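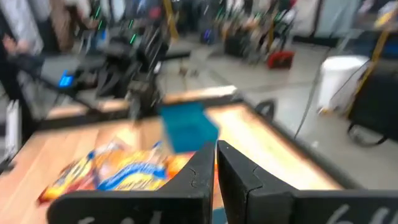 Dry Goods in Small Kitchens: Bins, Shelves and Rotation

Home Kitchen Workshop Laundry Tip Sheets Search

Kerstin Wegener, 12 Feb 2018
6 min read

Tip sheet 213 replaces the older sheet on pantry jars. It covers packaged dry goods in kitchens without a walk-in pantry: flour, sugar, rice, dry pasta, instant noodles, chips, crackers, cereal. Canned goods are on a separate sheet. So are spices.

Where to store

Pick the coolest closed cabinet in the kitchen. In most apartments it is a lower cabinet on an inside wall. Leave out the cabinet over the stove, the one beside the dishwasher vent and the one above the refrigerator. All three run warm, and the dishwasher cabinet also takes on steam when the door is opened at the end of a cycle.

Leave an inch of space behind bins on an outside wall. In cold climates the back panel can sweat from November on, and paper flour bags pick up the damp first. If the panel feels cold and clammy to the hand, move the paper goods elsewhere until spring. Sealed plastic and foil packages can stay.

Under the sink is not suitable for food of any kind.

Measuring the cabinet

Measure inside the face frame, with the door open to its normal stop. The opening is almost always narrower than the box behind it, and hinges take up more of it on one side. Write down four numbers: opening width, opening height, depth to the back panel, and depth with the door closed. The last one matters when there is a rack on the door.

My own base cabinet is listed by the maker as 24 inches wide. After the face frame and hinges it passes a bin 20 1/2 inches wide and no more. Usable volume on the lower shelf is 3,339 cubic inches, well below what the outside dimensions suggest. Buy bins from the opening, and take the tape measure to the store.

Bins

Clear plastic, straight sides, no lid. Tapered bins nest well when empty and waste space when full. Lids on open-shelf bins tend to be left off after the first week and then need a place of their own. A packaged product already has its own seal; the bin is there to hold packages upright and to let the whole group slide out at once.

Choose a bin no deeper than the shelf less one inch. A handle molded into the short side is better than a cutout, which lets crumbs through. I use the Gotex shallow bins on the upper shelf and taller ones below. Any straight-sided bin of the right size will do the same work.

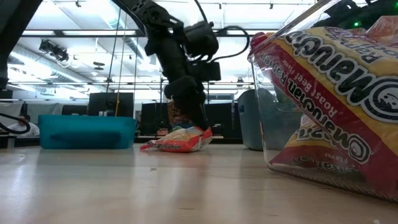

Group by how the food is used. Items opened and finished in one sitting go together. Items opened and returned to the shelf, such as cereal and crackers, go in a second bin near the front, with the clips. Baking goods take the back, as most households reach for them less often.

Do not mix heavy boxes with bags of chips in the same bin. The boxes win.

Labels

Label the front edge of the shelf and leave the bin blank. Bins get washed, swapped and put back in the wrong order, and a label on the shelf still tells you what belongs there. Painter's tape and a permanent marker hold up for a year or more. Printed labels look better and curl at the corners in a humid kitchen.

Rotation

1. Take everything out of one bin.
2. Sort by the date printed on the package, earliest first.
3. Wipe the bin and the shelf under it. Let both dry fully before reloading.
4. Load the latest dates at the back.
5. Write the month on the shelf tape.

Keep no more than 2 unopened packages of any slow item. Quick items can go higher, up to what the bin holds. Once a bin is full, the next package waits at the store.

A "best by" date on dry goods is mostly a quality date. Plain white rice and dry pasta keep well past it if they stay dry. Whole wheat flour, brown rice and nuts contain more oil and go rancid much sooner — smell before use, and store them in the freezer if there is room. Fried snacks and fried noodles also carry oil and should be used near the printed date.

Opened packages

Press out the air, fold the top over twice, then clip. A clip on an unfolded bag leaves gaps at the corners. Wooden clothespins work on small bags. On large bags of chips, use a clip as wide as the bag or fold the corners in first.

Move flour, sugar and rice out of paper as soon as they are opened. Glass jars with a rubber gasket are the standard choice. Check the gasket once a year and replace it if it has gone stiff. Cut the date from the paper bag and tape it to the bottom of the jar.

Pantry moths

Small webs in the corner of a flour bag, or fine threads in cereal, mean the contents of the whole cabinet need to come out. Discard anything open. Inspect the folds of unopened paper and cardboard. Vacuum the shelf-pin holes, the hinge cups and the seam at the back, then empty the vacuum outdoors. Wash with warm water and dish soap. New flour from the same store can be frozen for four days before it goes on the shelf.

Sorting surface

Work on a clear table or counter, wiped dry. On oiled wood, lift bins across the surface and do not drag them; grit on the underside will scratch the finish. Keep one empty bin beside you for items going to another shelf. 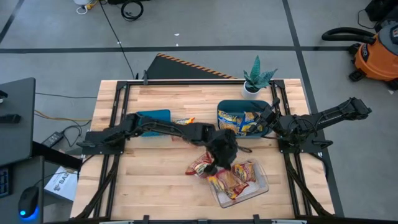
Snack bags in a clear container on a butcher-block top.

A full sort of one base cabinet takes me 2 hours, drying time included. Upper cabinets go faster. Kerstin Görtz sent in a correction to the earlier sheet: bay leaves on the shelf did nothing against moths in her kitchen over three summers, and I have taken that tip out.

Contact | © 2018 Skirkham Household Notes | Back to top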